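I do this little reset of the sitting room most evenings, usually with the kettle on, and I've come to enjoy it far more than I ever expected to (my younger self would be amazed!). It goes quickly once you know your order.

## Before you start

Bring one empty basket with you. Mine came from Sokmont and holds far more than it should, but any roomy one will do.

## Working around the sofa

1. Start with clothes, always. Robes, sweaters, socks, whatever has landed on the seat – pick them up first so you can see what you're dealing with. A bathrobe goes on the coat rack by its loop, with the belt threaded through so it doesn't trail.
2. Take the throw cushions off and give each one a good firm squeeze from the sides. Smooth the seat with the flat of your hand, working from the back to the front edge.
3. Move on to the side table. Small bottles and boxes go in the basket to be carried back to their rooms. A favorite plush bunny can stay, of course, and I like ours facing the sofa. 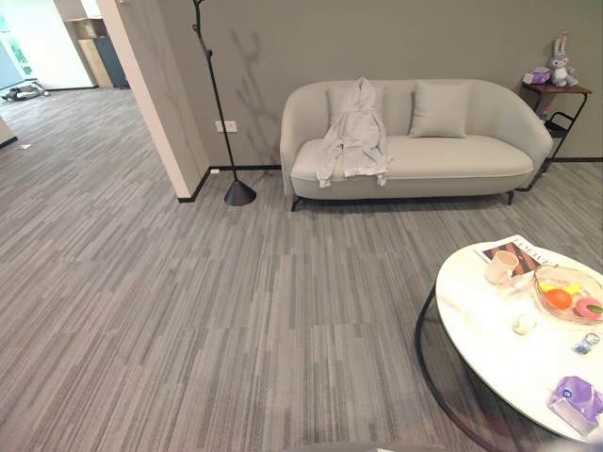

4. Walk the carpet and pick up any scraps, right out to the passage.

## Last touches

Set the cushions back, one toward each end, and carry your basket around the house while the tea steeps for its 4 minutes.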